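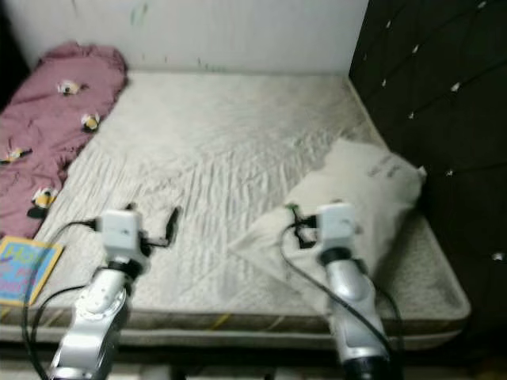
Timness: bed making and other chores, two arms

README, last change May 21, 2018

Timness is a collection of recordings made to ask one plain question: can a machine with two arms do the chores of a normal home already? Our answer for now is: some parts of them, slowly.

Contents

The collection has 548 recordings. They are divided in 19 chores, and bed making is the largest. Every recording has one folder with the video, the joint positions of both arms and a short text file with the result.

Results are written as one word: done, partly, or failed. "Partly" means that a person would still need to finish the job. For bed making, a blanket which lies flat but is not straight counts as partly. We discussed this rule for a long time and not everybody in the group likes it.

What works and what does not

Moving a pillow to the head of the bed is mostly fine. Spreading a blanket is difficult, above all when it is rolled up and the corner is hidden inside. Pulling creases out of a fitted sheet fails very often. Small things left on the bed must be taken away first, and the control program does not always notice them.

The shop-floor part (folder guteck) has 5 chores, such as sorting screws and closing cartons. The numbers there look better, but the parts always start at the same place, so please do not compare them directly with the home chores.

Known problems

The clocks of the left and right arm are not fully equal in the older folders. Use the file branon_sync.txt to correct this. Video is soft in rooms with little light. Folders with a number above 2000 are repeated trials and should not be mixed into a test set.

Planned

More blankets of different thickness, in October. The Zürcher format will be supported by the reader script after that.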